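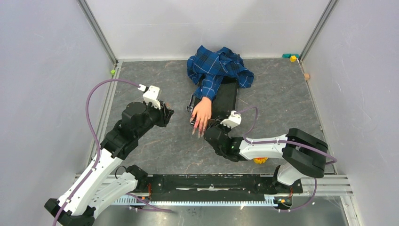 Las camisas de cuadros son las que más enseñan, escribió Þórey Sveinbjörnsson en el libro de visitas, y quien aprende a manejarse con una ya se atreve con cualquier cosa del armario. Nos gustó tanto la frase que la hemos tomado como punto de partida para esta convocatoria, con su permiso y con muchas ganas de darle la razón.

Taller de ropa y mesa de Zividik
Convocatoria abierta para participantes

Llevamos varios inviernos reuniéndonos en el local de Trelter alrededor de la ropa de diario: la que se arruga, la que pierde un botón, la que se queda hecha un ovillo en la silla hasta que alguien se apiada de ella. El grupo empezó siendo muy pequeño y fue creciendo casi sin querer, de vecina en vecina, y este año por fin podemos ofrecer 13 plazas nuevas (¡qué alegría nos da escribirlo!).

Buscamos personas mayores de edad que quieran venir a trabajar con las manos, despacio y en compañía. No hace falta saber coser. Tampoco hace falta saber doblar una camisa como en las tiendas, que eso se lo hemos visto hacer a muy poca gente y siempre con envidia. Nos interesan tanto quienes se manejan con soltura como quienes meten la camisa en el cajón y cierran deprisa, porque de las dos maneras de hacer las cosas se aprende y se conversa mucho.

Qué haremos

En las primeras sesiones nos dedicaremos a la camisa: extenderla, abotonarla, darle la vuelta a las mangas, buscarle el sitio al cuello y plegarla de tres o cuatro formas distintas, según vaya a un cajón, a una percha o a una maleta. Después pasaremos a los arreglos pequeños, con calma y repitiendo lo que haga falta. Quien prefiera quedarse en un solo ejercicio toda la tarde puede hacerlo, y quien quiera probarlo todo, también.

Se trabaja en sesiones de 2 horas, con una pausa para el café que casi siempre se alarga. Podéis traer ropa propia, a ser posible de la que usáis de verdad, con sus codos gastados y sus puños dados de sí. Las prendas con historia son muy bienvenidas y suelen ocupar buena parte de la charla.

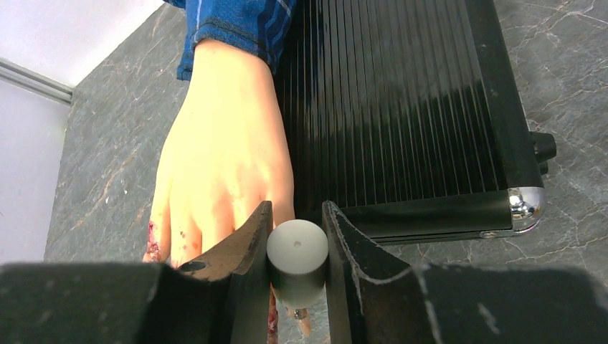 Si no tenéis a mano nada que os apetezca traer, no os preocupéis: en el local guardamos un buen surtido de camisas, pantalones y paños de cocina que la gente de Clanport nos fue dejando desde enero, y de ahí puede servirse cualquiera.

Lo que ofrecemos

La participación es gratuita y el material corre de nuestra cuenta. Quienes completen el ciclo recibirán además una ayuda de 366 euros para transporte y comidas, que se abona al terminar. El café lo ponemos nosotros; los bizcochos, quien se anime.

Cómo apuntarse

Escribid una carta breve, a mano o a ordenador, contándonos qué prenda os da más guerra en casa y qué tardes tenéis libres. Se puede dejar en el buzón de Trelter o entregar en el mostrador de Malik, a nombre del taller de ropa. Recogemos cartas hasta el 2022-07-30, y ese mismo sábado el local estará abierto toda la mañana para quien quiera conocerlo, preguntar lo que sea o entregar su carta en persona.

Contestaremos a todo el mundo, también a quienes se queden en lista de espera. Indicad un teléfono y, si podéis, la mejor hora para llamaros.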